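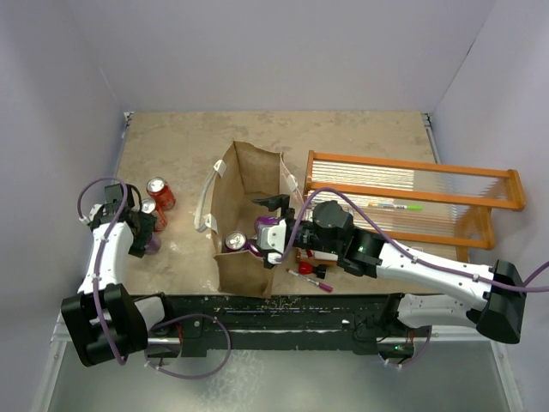 Issue 10

Kitchen and Workshop Tips: packing a paper bag, as learned from two robot arms

I've been packing paper carrier bags badly for most of my life, and what finally sorted me out was a write-up from the robotics lab at Rurkesgate. My neighbour Tsz-kin Tai works there on a project called Brirna, and he passed it to me over the fence knowing I do this page. It's a study of how a pair of arms can learn to pack a bag from being shown it over and over by a person — 981 showings, all told, which is more bags than I've packed since I moved to Bumthorpe!

The question they were asking is a homely one. A cardboard box stays put when you drop something in it. A paper bag doesn't, it leans and crumples and the flap gets in the way, and an arm that has learned where the opening was a moment ago will happily try to post a can through the side. So they compared 2 methods. In the first, each arm learned its job separately. In the second, both learned together, and one of them could take hold of the bag while the other went in at the top.

The second way won easily. Fewer bags over, fewer cans on the table, and (this is the bit I liked) the arms got better at bags they hadn't met before, floppy old ones included. Tsz-kin says the team had expected the gain to come from better aim. Most of it came from the holding.

Well, I tried it at the kitchen counter with a bag from Wan, the grocer's at the end of our road, and I'm a convert. So, the tips.

Fold the front flap outwards before you begin. I used to leave it flopping inwards and then fight it with every tin.

Give one hand to the bag and leave it there. Hold the side panel, up near the opening, and pack with the other hand only. It feels slow for the first couple of tins and then it doesn't.

Put the first few cans in upright, and start at one end. The write-up found that a bit of weight low down steadied the paper for everything after. I'd add that crisps and bread go in last, but you knew that.

Keep what you're packing close by, on the side of the hand that's going to pick it up. Reaching across an open bag is how I've knocked over most of mine.

Don't tidy the whole counter first. The lab leaves other bits and bobs out on the table, and I've stopped clearing the draining rack and the pens away before I unpack the shopping. Life's too short.

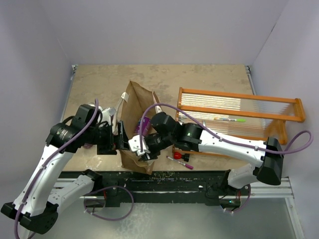

One gripper at the side of the bag, the other at its mouth.

I did ask whether any of this works for the stiff bags with flat bases, and the answer seems to be that you can get away with one hand for those, though the two-handed way does no harm. Very thin bags are another matter. The write-up lists tearing as the main thing they haven't cracked, and they plan to go back to it in April with a gentler grip. My own fix is to put one bag inside another and fold both tops down together — not very scientific, but it got a jar of beetroot home.

One more from my own kitchen. If a bag has gone soft along the creases, don't throw it out. Mine get opened out flat and used under the potato peelings, and then the whole lot can be bundled up and carried to the compost.

If you've got a better way with tall bottles, do write in, as I still can't stop them leaning.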